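Koltitz 90 keeps sending me through Mirkby
Car Navigation > Standalone units

gravelbudgie
Fitted a Koltitz 90 to the ute. Every trip to Hawthorne it wants me to detour through the middle of Mirkby, a town whose chief attraction is its roundabout. Maps updated October 16, 2025. Avoid tolls is off. Ideas?

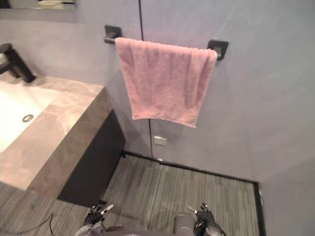 Replies (newest last)

tollroad_tragic
Route preference will be set to Shortest. It'd take you through someone's carport to save 14 metres. Change it to Fastest.

gravelbudgie
Already on Fastest. It has its own definition of the word.
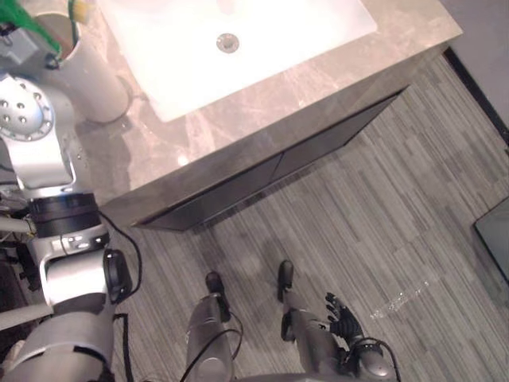 2 min read

oldmate_3511
Disagree with tragic. The bypass is tagged as a minor road on the current map, so the unit reckons it's a goat track. Add a via point at the Ulcombe turnoff and save the route as a favourite.

tollroad_tragic
A via point is a bandaid. Factory reset and reload the maps.

oldmate_3511
So he loses all his favourites and gets the same wrong map back, only fresher. Top stuff.

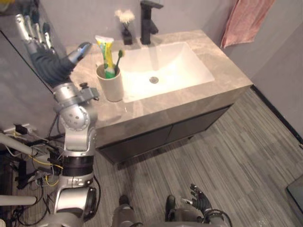

kerbside
Does the via point stay put if you miss the turn and it recalculates?

oldmate_3511
It stays until you drive past it or skip it from the route menu. Miss it and you'll be told to make a U-turn all the way to Hawthorne.

gravelbudgie
Via point added. Bypass both ways today, only two U-turn lectures. Next map is due in November, so I'll delete it then and see.

tollroad_tragic
Still say reset it.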